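Progress report to the Braltis Fund
Project: Tracking wartime claims in border-region media
Prepared by Saturnino Garrido, Kasar Media Desk
May 8, 2021

You asked for a plain account of where the money has gone and whether the work is worth a second year. My answer to the second part is a maybe, and I would distrust anyone in my position who gave you a firmer one.

The desk has now logged 40 claims about the Karnomton border fighting, taken from state television, exile radio and the larger social media pages on both sides. Each claim gets a file with the first version we could find, the later versions, and whatever records bear on it. Boonsong Thammasiri handles the Nilsuwan-side material and I handle the rest.

Of the 40, we have closed eight. Seven of those were false or badly stretched, and one held up, which annoyed both governments' supporters when we published it in March. The other files are open. In several of them I doubt we will ever have enough to close, because the only people who were present are soldiers under orders to say nothing or villagers who have been interviewed so often that their accounts now match the newspapers.

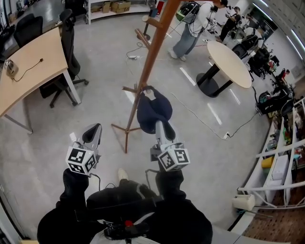
The casualty figures remain the worst part of the job. Both defense ministries put out totals the same evening as a clash, and both revise them later without saying so. We keep the old pages. I was hoping hospital records would settle a few of these, but the two hospitals that agreed to talk to us gave admissions by month only, with no cause of injury. That is close to useless for our purposes and I would rather say so than dress it up as a partnership.

The proposal promised that our corrections would "reduce the spread of hostile narratives." I did not like that sentence when it went in and I like it less now. We have no evidence of it. The stories we marked false in March were still being repeated weeks later, in one case by a deputy minister. What we can show is that reporters at a few regional papers now call us before printing a claim. They don't always listen.

Boonsong disagrees with me on some of this. He thinks the historical claims – who burned which village two generations ago, whose grandfather wore which uniform – do more harm than the daily battlefield ones, and that we should move staff time toward them. He may be right. My worry is that old grievances never run out, and we could spend the whole grant in the archives while new lies go by unchecked.

Spending is within budget except for translation, which ran over. The agency rate went up and the Nilsuwan dialect work had to be done twice after the first batch came back with place names mixed up. We covered it from the travel line, as the border crossing has been shut anyway.

For the next period we plan to close what can be closed, mark the rest openly as unresolved, and publish the full log with sources. I would ask the Fund to drop the audience reach target. It pushes us to pick the loud claims over the ones that matter, and the numbers the platforms give us can't be checked.

The expense sheets and the list of open files are attached separately.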